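Refill Shop Assistant, Part-Time — Prandia, Rultmont

Prandia is a small refill shop on Denham Street in Rultmont. Customers come with their own empty bottles and fill them with dish soap, shampoo, laundry liquid, vinegar and cooking oil. They pay by weight. We opened with one shelf and now we have two rooms, so we are looking for one more person to join us from March.

The position is 20 hours per week, mostly in the afternoon. The shop closes at 6 pm and the closing work takes a little longer, so please be sure you can stay until 6:30.

Your work will be:
Helping customers at the pumps and at the scale
Sorting the bottles which people donate to us, and removing old labels
Keeping the floor around the pumps clean and dry
Receiving deliveries from our supplier, Chiu, in the morning when it is needed
Writing down what is running low
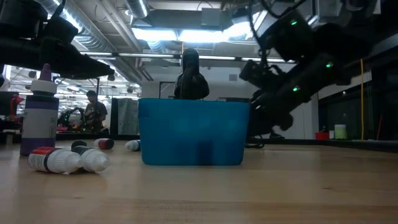 Bottles and a blue bin on the table.

You do not need experience in a shop. We will train you for two weeks, and this training is paid the same as normal work. It is more important for us that you are patient with people. Many customers come the first time and feel a little shy about the pumps, and they ask the same questions. Please answer them kindly.

You should be able to lift 12 kilos, because the full containers are heavy. You should speak English well enough to explain prices. A second language is very welcome — we hear many in this neighborhood. If you have sensitive skin or a strong allergy to perfume, please tell us before you apply, and we can talk about which tasks are possible.

We offer hourly pay, which we will tell you in our first phone call, and a discount on everything in the shop. After 3 months we sit together and decide if you would like more hours.

To apply, please write a short letter about yourself and bring it to the shop, or leave it in the mailbox by the side door. Write on the envelope "for Sum-yee Yang." A resume is good but it is not required. Please include your phone number and the hours when we can reach you. We will call every person who applies, also when the answer is no.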